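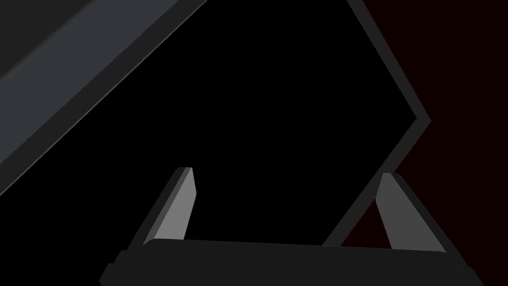

How many examples does a robot need before it can learn a task? For a simple household task in simulation, start with 30 and expect to need more.

Chapter 4. Gathering Examples

Elsie Mottram's first set for Candwood held 32 runs of one task. The trained arm did well from the usual starting pose and poorly from any other. Her next set held 544, with the start pose changed every 15 runs.

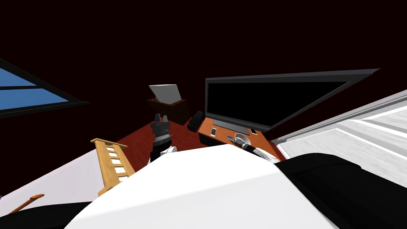

Changing the start pose is cheap in a simulator. Furniture and small objects can be moved between runs in the same way, and each layout should be saved with the runs made in it. Failed runs are saved too, in a separate folder, and marked as failed.

Section 4.1 covers the record kept for each run. Section 4.2 deals with choosing start poses.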